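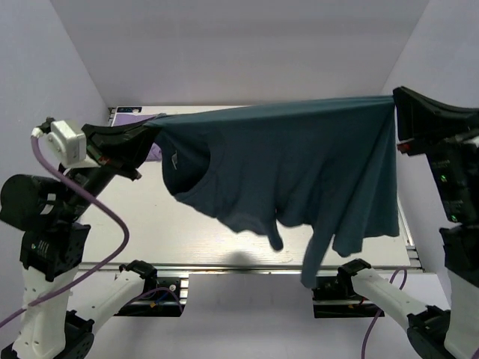 Ticket: Lint and gray specks on dark clothes, Trimora front loader

Status: Solved
Opened: 24/05/2022
Opened by: Solange Honorato
Product: Trimora front-loading washer, with Filtimik inline lint filter on the drain hose
Cycle counter at opening: 1,556
Category: Wash results / residue

Original report

Hi all! I love this washer and I want it to love me back. For the past few weeks everything dark comes out with gray specks on it. Teal, navy and black are the worst. Whites look fine, though I suppose they could be covered in the stuff and I'd never see it. The specks are soft and smear a little if you rub them while the cloth is damp. Once dry, they brush off as a fine powder and leave a faint mark behind.

No error codes. It fills, turns, drains and spins. The spin might be a bit longer than it used to be, but I've never timed it so don't hold me to that.

Detergent is Zaleck powder, one level scoop. Water here in Grimshaw is pretty hard. I mostly wash on Quick Cool because it's done before I've finished breakfast.

What I've tried so far:
Ran Extra Rinse. Slightly better.
Wiped the door seal. Some gunk in the bottom fold, gray and slimy.
Cleaned the lint filter on the drain hose. It was packed, which got me very excited, but the next load had specks again.

Reply from support

Thanks, Solange, great report. Soft gray specks that smear when damp and turn to powder when dry could be two things in your case: undissolved detergent mixed with lint, or residue coming off the outer drum. We'd like to split those apart before you take anything to bits.

Please do these in order and write down what you see after each one.

1. Take out the detergent drawer (push down the blue tab and pull) and look at the roof of the drawer housing with a flashlight.
2. Run an empty Rinse and Spin with a clean white washcloth in the drum. No detergent.
3. Run the same thing with a dark cloth.
4. Open the pump cover at the bottom right, drain it into a shallow tray and check the trap.

Leave the inline filter on for now but note whether it has the old or new mesh. The old one has a gray cap and the new one has a green cap.

Update 1 (Solange)

OK, this was more fun than I expected.

Drawer: the roof of the housing was horrible! A crust of powder, hard as chalk in the back corners, with black dots on it. Two of the little water jets were completely closed over. I got most of it off with an old toothbrush and warm water, then poked the jets clear with a wooden toothpick. The drawer itself soaked in the sink while I did that.

White washcloth: a few gray flecks, hard to see.

Dark cloth: lots of flecks. So it's coming from the machine and I can stop blaming my towels.

Pump trap: one hair tie, a button I don't recognize, and a wad of felt. More water came out than my tray could hold, so have towels ready, people.

Filter cap is gray.

Reply from support

That's a very useful result. Flecks with no detergent added means there's old residue in the tub, and the blocked jets explain how it got there. Powder sat in the drawer, washed down late in lumps, and never fully dissolved in a short cool cycle. It then dried onto the outside of the drum with lint stuck to it.

The gray cap matters too. The old Filtimik mesh is fine enough to slow the drain as it loads up, so dirty water can sit in the tub longer than it should. That would fit your longer spin.

Next steps:

5. Remove the filter insert and leave the housing empty for the cleaning cycles.
6. Run Drum Clean with the drum empty and the drawer empty.
7. Run it a second time. When the door unlocks, wipe the seal and the inside of the glass.
8. Repeat the dark cloth test.

Do not put vinegar and bleach in the same cycle, or in cycles one after the other. We'd prefer you use neither for this.

Update 2 (Solange)

First Drum Clean: I sat and watched through the door. The water went the color of dishwater and there were big gray flakes going round. Disgusting and wonderful. I stopped looking after a bit and had lunch.

Second Drum Clean: much clearer, though still some bits in the seal afterward. Wiped them out.

Dark cloth test: three flecks. I did a real load after that, dark shirts and one pair of black pants, on Normal with liquid detergent I borrowed from my sister. A few specks on the pants, none on the shirts that I could find by the window.

Also I timed the drain with the insert out and then with it in, start of pump to start of spin. Out: 55 seconds. In: 80 seconds. And that was with the insert freshly rinsed!

Reply from support

Excellent, thank you for timing it. Anything over a minute on that model is slow. We're sending a green cap insert. It pushes into the same housing, arrow toward the wall, quarter turn until it clicks.

While you wait, please leave the housing empty. If you stay with powder, put it straight in the drum under the clothes on short cycles, or use the drawer on Normal or longer. Once a month, run a Drum Clean.

Update 3 (Solange)

Green cap arrived and it's in. The click is very quiet, I went past it the first time and had a small drip at the housing. Backed it off, lined up the arrow again, dry as a bone since.

Drain time with the new insert: just under a minute. Spin sounds like it used to, that nice rising whoosh.

I've done a bunch of loads now, half of them dark, and I'm finding nothing. I went back to Zaleck powder, straight in the drum, and even Quick Cool is coming out clean. I can't tell you how happy this makes me. My teal shirts look like teal shirts again!

One question. The counter says the next service reminder is in 100 cycles. Is that the pump check or something else?

Reply from support

Reminder is for the inlet screens, the small mesh discs where the hoses join the back of the washer. Turn off both taps, unscrew the hoses, pull the discs with pliers, rinse, and refit. With hard water it's worth doing early.

Closing as solved. Reply on this ticket if the specks come back and it will reopen.

Cause recorded: blocked drawer jets, residue on outer tub, slow drain through old type filter insert.
Parts sent: filter insert, green cap, one.

Comment (Solange)

Did the inlet screens. The cold one was full of sand! Fill is faster now too.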